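Home | Posts | Walks | Grumbles | Contact

Open day at Vasetti

12/01/2024

Print this page | E-mail this to a friend

I went to the Vasetti open day in Trosham because my brother-in-law had a spare ticket and the trains were running. I'd been to the Noonan one in June, where an arm dropped the same box 3 times and everyone clapped anyway, so I wasn't expecting much.

The talk first. A man from sales told us the arms would "free up" 2,000 hours a year in a small workshop. I asked whose hours. He said that was a great question and moved on to the next slide, which had a rocket on it.

Then we were let into the back room, and I liked that a good deal more. Two arms share one long table, covered in brown paper and marked out in squares with blue tape. The tape wobbles a bit. Ye-ji Ji, who runs that side of things, was far more open than the sales chap. The job was a thin wooden rod and a white wire drying rack, the sort you'd stand plates in. She told me they had logged 1,047 tries at it so far and that she wouldn't call it reliable yet. I could have hugged her.
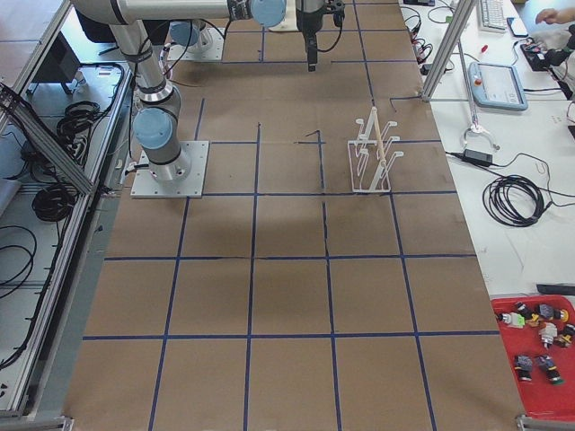

What I still don't believe

The brochure says "ready for your kitchen". I looked at the cables looped down that arm, and the bench beside it with its control pad and its heap of leads, and thought about my kitchen. No.

I also asked about price and got a figure of 3,000 a month for the Zulbridge package, training extra. I can put a stick on a rack myself.

Tea was decent. No biscuits by the time I got there.

Print this page | E-mail this to a friend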